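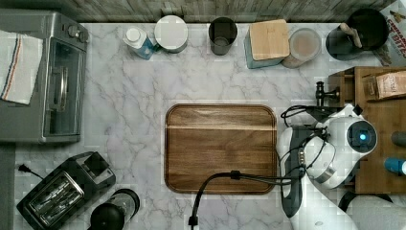
25/07/2018

I finally got the grasp planner to stop treating the arm's own cable as part of the tray.

The overhead depth image goes through a plane fit for the countertop, then whatever is left gets clustered. A black cable lying over a brown tray ends up in the same cluster, so the bounding box grew towards the bottom of the counter and the planned grasp came out well off the rim. Rekha Kurup had warned me about this in April and I'd put it down to calibration.

The fix has two parts. First, I mask out anything within 24 mm of the arm model at the current joint state. That handles the links and the gripper but not the cable, which isn't in the model and hangs however it likes. So the second part is a colour check inside each cluster: dark, thin regions get dropped before the box is fitted. It's crude. It will fail on a black tray.

Planning time went from 900 ms to 80 ms, mostly due to the collision checker no longer getting a box that overlapped the gripper.

Still to do: the marble veining gives me small false edges in the colour image, and the saucepan at the back needs a proper collision shape for its utensil. Kumaresan Lobo suggested a plain cylinder with 2 cm of padding. I'll try that next and push the branch to Trelari once the tests pass.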